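September, entry 15

Up at 5:40. Fog over the lower field, no wind. Pressure steady since last night.

Kitchen sourdough

Switched the starter from whole rye to a half-and-half mix of rye and white flour. The rye alone peaked too early and had gone slack by the time I got home. Fed it at 6:10 in the morning at a ratio of 1:4:4. At 1:15 it had doubled, and the dome was still rising slightly. Dough weight came to 509 g after trimming. Baked in the small pot, lid on for the first half. Crumb was tight near the base. I suspect the shaping and will leave the hydration alone until I have repeated the bake.

Lunch and snacks

Ate at the long table again. I have been logging what I eat between meals for Jarmila Tóth, who wants a full month before she will say anything about my sleep. Total for yesterday was 2792 kcal, higher than I would have guessed. Most of the excess came from snack bars after four o'clock. Moved the afternoon snack to 3:00 and limited it to one bar. Hunger at dinner was normal. 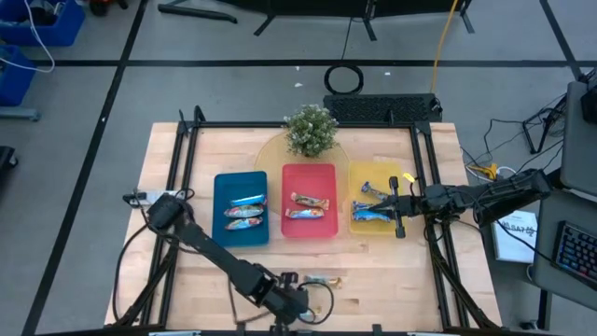
Rain barrel

Level dropped 7 cm overnight with the tap closed. Checked the tap washer first and found it sound. The seep is at the overflow fitting, on the side facing the wall. Dried the joint, wrapped the thread with tape, and refitted it hand tight plus a quarter turn. Marked the water line in pencil at 6:30 in the evening. Will read it again before breakfast.

Correspondence

Peter Vávra wrote about the hedge. He wants it cut before the leaves drop. Replied that the end of the month suits me, provided he brings the long ladder. No answer yet from Cetwood on the shelf brackets.

Bed at 10:20. Left knee stiff on the stairs going up, fine coming down. Starter fed and moved to the cooler shelf.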